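Khoury Tests Humanoid Robot on Household Chores

DRURKCOMBE, July 15, 2019 – Khoury today reported results from Virker, its program on home chores for two-armed robots.

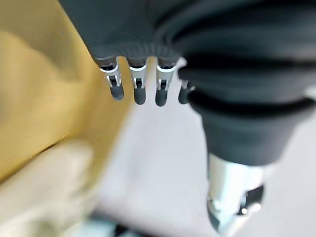

Tidying shoes was the hardest chore tried. Virker completed 34 of 90 attempts without help.
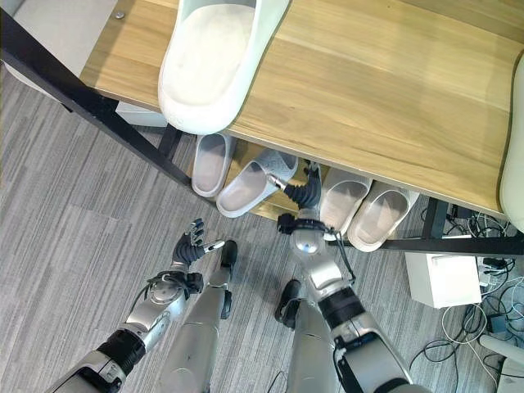

A robot hand reaches between sandals on the lower shelf.

"It is too slow for a family hallway," said project lead Rania Saab. Soft straps remain a problem.

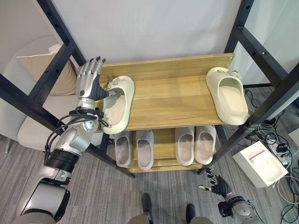
Home trials will not start before December.

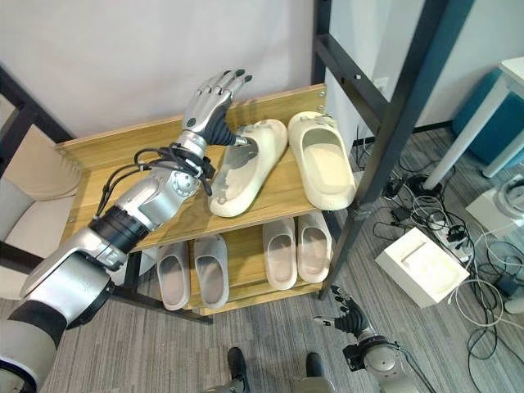
Jad Kanaan said he would want to see it manage laundry before paying for one.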